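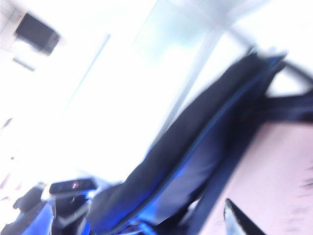

Photo: Trallow project team, Roden College of Engineering

Trallow: Handling of Soft Bags by a Desk-Mounted Robot Arm

Final report of the student project, web version

Authors: Ohemaa Odoi and Stela Husar
Undergraduate Program in Automation, Roden College of Engineering

Summary

The Trallow project studied whether a small robot arm on an ordinary office desk can grasp a backpack, lift it, and set it down again in a chosen position. The work was carried out over two semesters as part of the Applied Automation course. The arm was controlled through Sidonum, the teaching software used in the department, and all trials were recorded by a camera at the gripper and by a second camera fixed beside the desk.

The team found that the arm can lift an empty backpack reliably when the grasp is made on the loop at the top of the bag. Grasps on the body of the bag were much less dependable. Placing the bag was harder than lifting it in every condition tested, and the final orientation of the bag could not be controlled to the standard set in the project proposal.

Background

Most exercises in the first two years of the program use rigid parts. Blocks, tubes, and printed fixtures keep their shape, and a grasp that works once will generally work again. Students therefore learn to plan a motion from the position of the part alone.

A backpack does not behave in this manner. Its shape depends on how it was last put down, its straps move independently of its body, and its weight shifts during the lift. The project proposal described the backpack as "a familiar object with no fixed shape," and it was approved on the condition that the team would work with a single bag throughout and would not attempt to open it.

The project follows an earlier student project, Cozma, in which folded towels were moved between two trays. The Cozma report recommended that a later team try an object with straps or handles. Trallow adopted that recommendation and reused part of the Cozma recording procedure.

Objectives

The proposal set out the following objectives:

To select a grasp point on the bag that can be found from the camera images.
To lift the bag clear of the work surface and hold it without slipping.
To place the bag on its side, with the front compartment facing the operator.
To prepare a set of labeled recordings for use by later classes.

The third objective was only partly met. The others were met in full.

Equipment

The arm, gripper, and controller belong to the department and were used without mechanical changes. The backpack is dark navy and weighs 900 grams empty. It was chosen after a short comparison with a canvas tote and a drawstring bag, neither of which held enough shape to be lifted from one point without folding over the gripper.

The team chose to work at a normal desk, with a monitor and keyboard left in place. The course instructors had asked that the results be relevant to a real office, where equipment is seldom cleared away before a task begins. This choice made motion planning slower, as each path had to be checked against the monitor, but it removed the need for a separate test bench and allowed the team to work during regular lab hours.

Method

Each trial began with the bag placed by hand in a starting pose. Four starting poses were defined in the test plan: upright, on its front, on its side, and leaning. The operator then started the run in Sidonum and did not touch the bag or the desk until the arm had returned to its rest position.

In the first semester, motions were taught by hand guiding. One team member moved the arm through the task while the software recorded the joint positions, and the recorded motion was then replayed. This gave smooth paths but offered no way to respond when the bag was lying a little differently from the taught position. A loop that had shifted by the width of a finger was missed completely.

In the second semester, the team added a correction step. The taught path carried the arm to a waiting point above the bag. The images were then compared with labeled examples, and the final approach was adjusted to the estimated position of the loop. The path was otherwise unchanged. Stela Husar prepared the labeling guide and Ohemaa Odoi wrote the correction routine, with each member reviewing the other's work before it was used on the arm.

A total of 1,965 image pairs were labeled by the end of the project. Each pair consists of one image from the gripper camera and one from the fixed camera, matched by time. Pairs in which the loop could not be identified in either image were kept and marked as such. Discarding them would have given a false idea of how often the loop is hidden by the strap or by folds in the fabric.
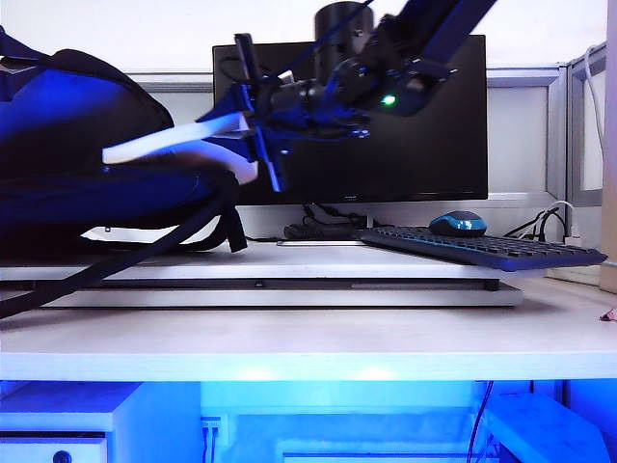 Word count (full report with appendices): 3,753

Safety procedure

All runs were carried out at reduced speed until the path had been approved by both team members. During faster runs the operator remained seated outside the reach of the arm with one hand at the stop button, and the second member watched the bag. Straps were treated as a specific hazard in the risk assessment. A strap that catches on the edge of a desk or on a cable can pull equipment after it, and the assessment required that the run be stopped whenever a strap passed behind the monitor.

This rule was applied on several occasions in the first semester. In the second semester the lift path was moved toward the front of the desk and the rule was not needed again.

Results: lifting

Grasps on the top loop were successful from three of the four starting poses. The upright pose gave the best results, followed by the side pose. In the side pose the loop tends to hang free of the body of the bag, and one finger can pass through it while the other closes from outside.

The leaning pose was the least satisfactory. The bag often moved on first contact, before the fingers had closed, and the loop was then no longer where the correction step had estimated it. The team tried a slower approach and a wider finger opening. The slower approach helped a little. The wider opening caused the fingers to press into the padding and was abandoned.

Grasps on the fabric body were tested for comparison. The fingers were able to pinch a fold of material, and in some trials the bag was lifted in this way, but the fold tended to slide out as the bag began to swing. The team does not recommend this grasp for any bag of similar size.

Results: placing

Once lifted by the loop, the bag hangs below the gripper and turns freely. The arm can be positioned accurately above the target, but the direction in which the bag faces at that moment depends on how it has been swinging. A pause before lowering reduced the swing at the cost of a longer cycle. The pause did not correct the rotation.

The most effective measure was to lower the bag until its bottom edge touched the surface and then move the gripper sideways, so that the bag was laid over instead of being dropped. With this motion the bag came to rest on its side in most trials. Whether the front compartment faced the operator remained largely a matter of chance, and it is for this reason that the third objective is reported as partly met.

Results: camera views

The two views proved useful at different stages. The fixed camera gave a steady record of the whole desk and was the better source for judging whether a placement had succeeded. It could not always see the loop, particularly with the gripper directly over the bag. The gripper camera saw the loop well from the waiting point, and poorly once the arm was moving quickly – fast motion blurs the fabric, and strong light from the windows washes out detail behind it.

The correction step therefore uses images taken only at the waiting point, with the arm at rest. An early version used images from the whole approach, and its estimates became worse as the gripper came closer. The change was made midway through the second semester and is described in Appendix B of the full report.

Blurred and overexposed images remain in the recordings. Later classes may wish to use them in exercises on image quality, and they have been given their own label for that purpose.

Discussion

The project demonstrated that a simple combination of taught motion and a single visual correction is adequate for lifting one known bag. It did not show that the method would carry over to a different bag. The labeled examples all concern the same loop, in the same material, and the correction routine has no general knowledge of what a handle looks like.

The team also underestimated the time required for labeling. The proposal allowed three weeks, and the work continued until the end of the second semester. Much of the delay came from revisions to the labeling guide, which at first did not state how to mark a loop partly covered by a strap. Images labeled before the revision had to be checked again. A future team is advised to label a small trial set, compare the results between members, and settle the guide before beginning the main set.

Working around the monitor and keyboard was a constraint that the team came to regard as worthwhile. Several weaknesses in the lift path would not have been noticed on a clear bench.

Recommendations for future work

The instructors may consider a continuation project on rotation control during placement. One possible approach is to let the bag touch the surface twice, first to stop its rotation and then to lay it down. A second possibility is to grasp the loop with the fingers turned by a quarter, which would limit the free rotation from the start. Neither was tested.

Trials with a loaded bag should be preceded by a check of the payload limit of the arm and by a revised risk assessment.

Access to the recordings

The labeled image pairs, the labeling guide, and the Sidonum project files are stored on the course drive and are available to enrolled students. Requests from other departments should be addressed to the Applied Automation course office at Roden College of Engineering.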